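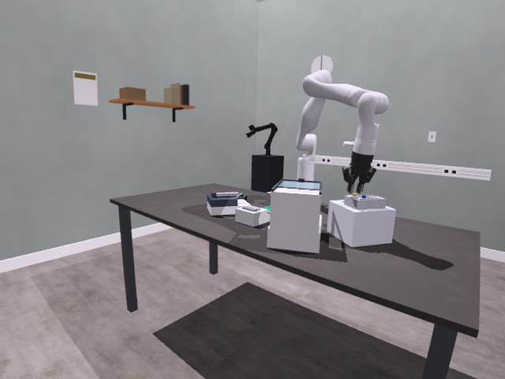 Kunwood, Thursday, January 18, 2018 – Reiko Hirano and her colleagues at Ferkmont have spent a happy, rather long week putting two robot arms through their paces in simulation, a big white one and a small black one, before anyone orders a gripper for the new sample bench. The larger arm, with its two-fingered gripper, has now had 182 tries at the vial rack, and the smaller one, which everybody calls Marty, gets its turn on Monday – with Mirsad Gashi at the controller.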